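About us

Warnmont Language School is a small evening school for adults who want to learn English, or want to make the English they already have better. We opened with one classroom and a borrowed blackboard. Today we have 131 students in the regular courses, and the oldest group still meets on Monday, in the same room where it started.

Most of our students work during the day. For this reason the lessons begin at 6:30 in the evening and we finish not later than 8:30, so that people can take the last bus to Skastirora. A group has never more than nine persons. We tried bigger groups one winter and we did not like the result: the quiet students became more quiet.

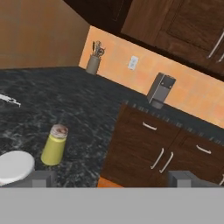
We do not follow one textbook from the first page to the last page. The teacher chooses the topic together with the group, and the topics are from normal life. How to call the landlord. How to explain to the doctor where the pain is. How to read a letter from the bank two times and understand it the second time. Grammar comes also, every week, but it comes after the talking.

All our teachers have learned English as a second or third language. We think this is a good thing for a beginner – the teacher remembers which words were difficult and why. For pronunciation we have extra hours in the small room, with groups of three.

Our courses

The beginner course has 30 lessons and needs no knowledge before. The middle course has 54 lessons and is divided in two parts, with a break in the summer. After it you can join the conversation circle, where you pay only for the evenings you come. The Brotus course is for people who must write English at work, mostly e-mails and short reports. It has its name from the street where we first taught it. 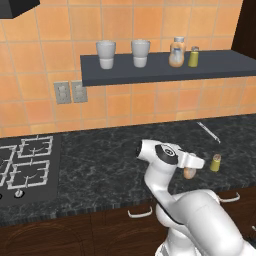

One student from the middle course wrote to us that she was afraid of the telephone for six years, and that after the lessons about phone calls she made the appointment for her son by herself. She asked also for more homework, please, but not on weekends. We have discussed it, and now the homework is given on Tuesday.

The library

Our library has 77 books in easy English, and some of them with a recording. Every student can take two books for one month. The shelf by the entrance is for exchange, and there you do not need to sign anything.

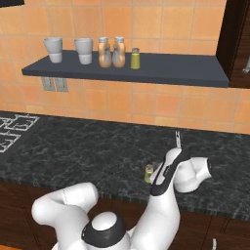
How to join

Please come first to a free talk of 20 minutes. We will ask you some questions in English and together we find the right group. New groups start in September and in February. The office is on the second floor of the Acharya building, the door on the left side, and it is open every afternoon from 3:00 until the lessons begin.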